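How often should I wash color-treated hair?

Posted in Hair Care – February – asked by Unstead
2 min read

I had my hair colored a dark copper a few weeks ago and it is already fading at the ends. The salon told me to wash it twice a week, but my scalp gets oily by the second day and I end up washing it every other day. I use the Sosix color shampoo and a regular drugstore conditioner. Water here is pretty hard. Is there a way to keep the color longer without walking around with greasy roots? I don't want to pay for another gloss before summer.

22 people found this question useful

Answer 1

Twice a week is a starting point. If your scalp is oily, wash the scalp and leave the ends alone. Put the shampoo on the roots only, rinse with lukewarm water, and let what runs down take care of the rest. Copper and red fade faster than brown, so some loss is normal.

Hard water can also dull the color. A shower filter helps some people. You can use a chelating shampoo once a month, but no more than that – it can pull color out along with the minerals. Dry shampoo at the roots will usually get you one extra day.
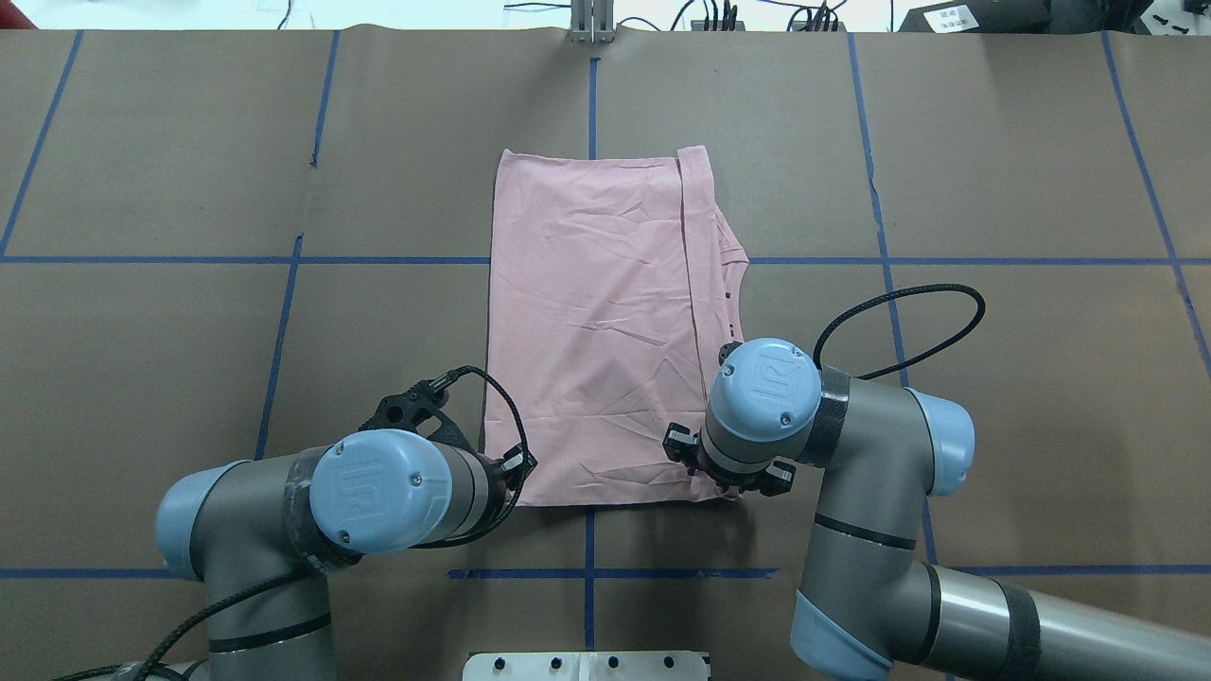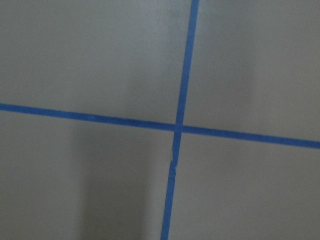 Desjardins would skip the chelating shampoo completely on copper and use a color-depositing conditioner every third wash. Leave it on up to 20 minutes, wear gloves, and rinse until the water is clear. Test a hidden piece first, as it can come out brighter on the ends than on the roots.

Answer 3

just use cold water, works for me. also stop using the flat iron so much if you do

We use cookies to improve your experience on this site. By continuing you accept our cookie policy.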